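Guver Washable Tempera Paint Sticks, Classroom Pack

Item no. 3669

Guver paint sticks give young children the bright coverage of tempera paint without cups, brushes or water. The paint is held in a twist-up barrel and goes on like a crayon. It dries to the touch in 15 seconds on ordinary drawing paper, so finished work may be stacked at the end of a lesson.

The classroom pack is supplied in a lidded tray with a divider for each color. It is intended for preschool and elementary grades and for supervised home use by children aged 3 and over.
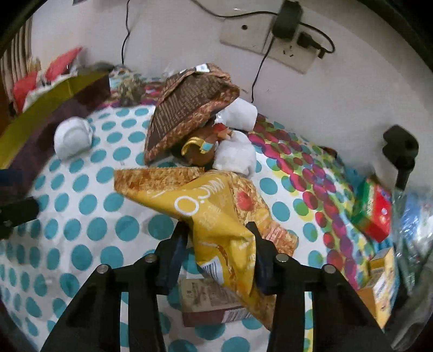
Colors in the standard assortment are red, orange, yellow, light green, dark green, sky blue, navy, purple, pink, brown, black and white. Colors may be layered once the first coat is dry. White is recommended for use on dark construction paper.

The sticks may be used on paper, cardboard and untreated wood. They are not suitable for glazed ceramics or for any surface that will come into contact with food. Marks on most washable fabrics come out in a warm machine wash. Please test a hidden area first, and do not tumble dry until the mark is gone.

Care and storage
Twist the stick down fully before replacing the cap. Store below 86°F, away from direct sunlight. A stick that has dried at the tip can be restored by rubbing it on scrap paper.

Refills
Single-color refill boxes are sold under item no. 734. Refills fit all Guver barrels and the Wevell jumbo barrel. They do not fit the Setiawan slim series.
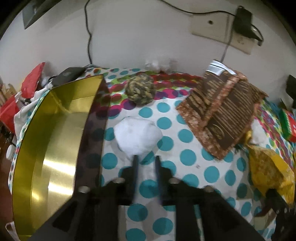 Crumpled white ball on a dotted tablecloth.

Ordering
Schools and districts may order by purchase order through Groseck School Supply. Orders received by noon are sent out the same working day. No deliveries are made on Saturday. Unopened packs may be returned for credit until the end of November.

For bulk pricing, please contact Lorna Swanson, School Accounts. Questions on product safety and data sheets should be sent to Dean Entwistle, Product Compliance.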